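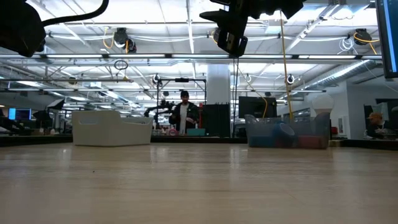

Workshop tips for the Kirnthorpe robot arm club

These are the notes we give to new members in their first month, tidied up in July. Most of them apply to any bench where people are learning to make an arm pick things up and put them somewhere else.

Setting up the bench

Clear the table before you switch anything on. Mugs, phones, side cutters and loose screws go on a shelf. An arm that has been told to go to the middle of the table will go there whatever is in the way.

Wipe the top with a barely damp cloth, then a dry one. Shiny tabletops show up every light in the ceiling, and a vision program can mistake a bright streak for an edge. If that keeps happening, move the bins a hand's width and try again before you touch the code. A sheet of matt sugar paper taped down at the corners also works, though it needs replacing when it starts to curl.

Put one bin at each side and leave the space between them free. Teams that start with the bins close together get quick results in the first week, then have to redo everything when the task asks for a longer reach.

Mark where the bins go. Low-tack masking tape is best. Put an L of tape at two opposite corners of each bin and write the team number on it. Electrical tape leaves glue behind in warm weather. White spirit will shift it, but test a small patch first.

Choosing bins

A solid bin and a see-through bin behave quite differently. With a see-through one you can check what has landed in it from your chair, but the camera can see it too, and may try to pick an object through the wall. If your gripper keeps tapping the outside of a bin, this is usually the cause. Line the inside with plain paper up to the rim.

A bin with a lower rim at the front is easier for beginners, as the gripper doesn't have to lift so far to clear it. Measure the lowest and the highest point of the rim and write both in the log. Use the highest one in your program.

Light bins slide when they are nudged. Two strips of non-slip drawer liner underneath will hold them. Rinse the liner under the tap when it gets dusty and it will grip again.

Things to pick up

Start with something soft and a bit squashy, about the size of a satsuma. Rolled socks are very good. Leave smooth balls and anything with a rounded top until you can pick up socks ten times running.

Mix the colours. If every object in the practice set is blue, you won't find out that your program only works on blue until the club trial.

Keep each practice set in its own labelled bag with a list inside. Put small pieces back in the bag as soon as you finish. They roll to the back of the table and then end up in the vacuum cleaner.

No food, no glass, nothing with a battery in it.

Cables

Leave a loop of slack at every joint. Move the arm by hand, power off, through the whole of its range and watch the cable while you do it. If it goes tight anywhere, the loop is too short. If it brushes the table, it's too long.

Use hook-and-loop ties on anything that moves. Zip ties are fine on fixed runs, but trim the ends flush with proper cutters. A zip tie cut with scissors has an edge that will open up the back of your hand.

Bright cable is easier to follow than black when you are tracing a fault. If you only have black, wrap a band of coloured tape at both ends of each one and keep a key on the inside of the cupboard door. Ours goes: red for power, yellow for network, green for camera, white for anything borrowed.

Label the plug as well as the cable. Adaptors get swapped more often than you would think — we have had the Comeck supply plugged into the wrong controller twice, and the second time it cost us a fuse.

Looking after grippers

Wipe the fingertips at the start of each session. Dust and skin grease make more difference to grip than an extra turn on the force setting. Washing-up liquid in warm water on a cloth is enough. Don't use furniture polish.

Check the finger screws with the small hex key after every hour of running. Finger tight and then a quarter turn. If one keeps working loose, clean the thread and use a drop of the blue threadlock, never the red.

When the rubber pads go shiny, rub them lightly with fine wet and dry paper. You can do this two or three times before they need changing. Spare pads are in drawer 7, in the tin marked Hoàng, along with the long screws for the older gripper. Please put the tin back in the same drawer.

Working safely

One person at the keyboard and one at the stop button. The person on the stop button doesn't do anything else.

Hair tied back or under a hat. Lanyards off. Jackets done up or hung on the hooks if you are going to reach in near the arm.

Say "moving" before you start a run, loud enough for the next bench to hear. Say "safe" when the power is off and the arm has settled. Don't reach into a bin until you have heard it.

Run every new program at quarter speed first.

Keeping the log

Write down every attempt, including the ones that fail. Last year's sorting team logged 2291 picks over the course of the project, and 829 of those were dropped or missed. When Phong Huỳnh went back through the misses he found that a good share came from one corner of the right-hand bin, and the fix was to turn the bin round.

Use pencil. Put the bin position, object, speed and result on one line. If you changed something between runs, draw a line across the page and write what it was. Change one thing at a time.

Save programs with the team number first and then the version. "final" and "final2" will be deleted from the shared drive at the end of term.

Packing up

Park the arm in its rest position before turning off the power. If you turn it off mid-reach it will sag on to the table.

Screens off, bins emptied, socks back in the bag. Coil cables in loose loops the width of a dinner plate and hang them up. Don't wind them round your elbow.

The cupboard code is 1974. The Ultance battery charger stays unplugged overnight.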